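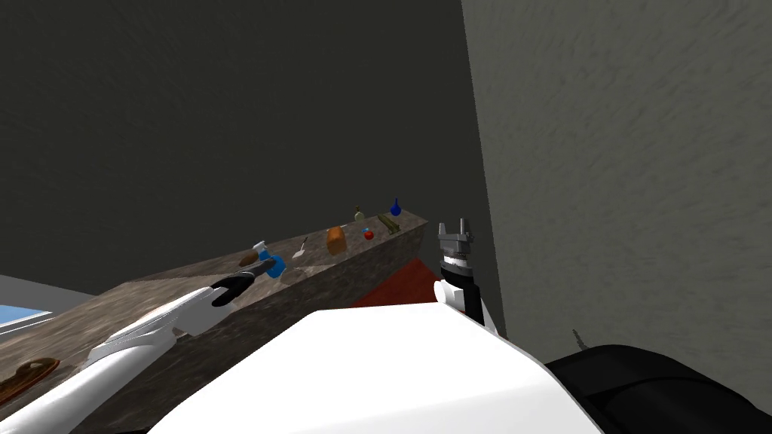
Unit 7: Automation in the canteen kitchen

These notes go with the second workplace session of the autumn term. Read them before the seminar and bring your own notes on a workplace you know.

The case

Rekum is a contract caterer. Its largest site, the staff canteen at the Baloch works, serves 1,286 meals on a normal day, and the kitchen was built for 2,000. In September the company began planning a two-armed robot for the counter work: picking up bottles, utensils, loaves and vegetables, and putting them where the next person needs them. The planning is done in Tandix, a simulation package, so that layouts and movements can be tried on screen before anything is bolted down.

Counter work sounds simple. Staff at Baloch describe it as the job everyone does between other jobs. It has never had its own line on the rota, and that makes it hard to cost and easy to misjudge.

What the job consists of

Before automating a job, somebody has to write it down. The Rekum team split the counter work into 3 parts:

1. Finding the item. A cook looks up and reaches. The robot has to pick out one thing among several of different shapes, some lying flat and some standing.

2. Choosing the grip. A loaf, a round fruit and a narrow-necked bottle each need a different approach. With two fingers, the width of the gap and the angle of the wrist matter a great deal. Long, tapered items are awkward, as the place where the fingers close may be much thinner than the rest. 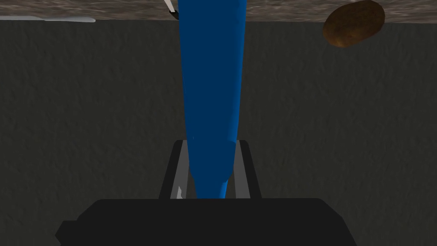
3. Putting it down. Staff place things by habit, often nearer to the colleague they are working with. These habits were not in any written procedure and had to be collected by asking.

What changes for the staff

Hours. Rekum has said that no posts will go in the first year. Staff have asked what happens after that and have not had a clear answer. Treat the two statements separately in your essay.

Tasks. Some walking and reaching would go. New duties would come in: clearing the counter to an agreed layout, stopping the arms, noting faults. The draft job description calls this 'light supervision'. Kitchen assistants said it is closer to a second job, done at the busiest time of day.

Skills. Two assistants from the early shift have joined the simulation reviews, which start at 2 pm when service is over. They have already asked for changes to the order in which items are handled. Whether this work should carry a higher grade is still under discussion.

Pace. At present a cook who falls behind can ask for a hand. A machine with a fixed cycle may set the speed for the people next to it. Flusance, the consultancy advising on the rota, wants the cooks to control the start of each cycle – the supplier would prefer it to run by itself.

Questions for the seminar

Who should decide the layout of the counter, and at what stage?

Which parts of the work are missing from the list above?

How would you pay for the new duties?

Reading: course pack, section 7. The rota tables are in the appendix.

Work and Technology course office | Contact us | © Course team, all rights reserved | Back to top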